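From the bench: the bits of the cell rules people keep asking me about

Hello again from the back half of the Staltorville shed. Last newsletter I promised I'd write up the changes to our bench rules for the arm cells, and then November swallowed me whole, so you're getting it now. The new sheets went up on 2 Feb 2019 and they replace everything laminated, everything taped to the guarding, and the one written on the back of a Bakville packing slip (you know who you are).

First up, the powered boards question, which I get more than any other. No powered boards in a cell. Ever. Power lead out of the back, switch off at the supply, press the front button once to bleed off what's left, then wait. The old sheet said to wait "a bit", and I've seen "a bit" mean anything from a full cuppa to half a breath. The new sheet says 12 seconds with the button held and it has a box to initial. Yes, I know, another box. Patricio Lucero has already told me what he thinks of the boxes and he was very colourful about it!

Second, static. We were always strict about people and pretty slack about machines. You'd have a wrist strap on, mat grounded, the lot, and the arm beside you would be wearing whatever it wore out of the carton. So from now on every tool that can touch a board gets a bonding check at the start of shift, tip to earth, and the reading goes in the log. If the tips have been swapped, check it again. If you've forgotten whether they've been swapped, well, check it again. Thư Tô has made up a test lead with a proper clip on it and it lives in the yellow tub. Please put it back in the yellow tub.

Now, force limits, and this is where I've changed my own mind. I used to think one number for the whole cell was fine, because one number is easy to remember. But a number that suits shifting a case around is a shocker for anything near a socket. So the limits are now set per zone, and the slow zone starts well above the board instead of right at it. The programs are slower for it. Job 622, our long teardown run, was a favourite for getting the queue down, and it drags now, I won't pretend otherwise. I'd still take the slow version — I've straightened enough pins under a magnifier to last me.

A few people asked why memory gets its own page. Mostly it's the latches. A module wants both ends released before anything pulls on it, and pulling with one end still held is how you crack a slot or lift a corner of the board. The rule is release, look, then lift, and the "look" is a person's job unless the cell has a check for it that's been signed off. Going the other way, both latches home before you call it seated, and nobody writes "seated" in the log on the strength of a click.

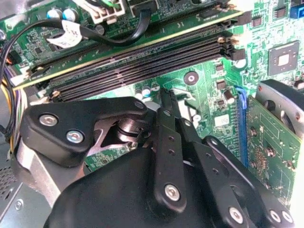 Cables are the other half of that page. Anything that crosses the slots gets moved and tied back before the program runs, even if it looks like it clears. I had a good long argument about this one with the Stöcker crew when they were over, because their view is that the path should be planned around the cable. Fair enough on a production line where every case is the same. Ours come in off the truck and no two have been wired by the same person in the same mood. Tie it back. Fastis reusable ties are in the drawer, there's a bag of 200, and please don't use the cut-off kind inside a case as the tails end up under things.

Last one is the stop button. Test it at the start of every shift with the arm moving at creep speed. Testing it with the arm parked tells you the light works and that's your lot. If it fails, tag the cell out with form 1119 and come and find me. I won't be cross. I'll be a lot crosser if I find an untested one at smoko.

There are still two things I haven't settled. One is whether gripper screws should be paint-marked so you can spot one backing out (I'm keen, Patricio thinks the paint will flake onto the boards, and we're trialling a couple of pens). The other is who signs off a program change at night when it's just the one of you in. Until that's sorted, no program changes at night.

If something on the new sheets doesn't match how you really do the job, scribble on it and leave it in my tray. Pencil's fine.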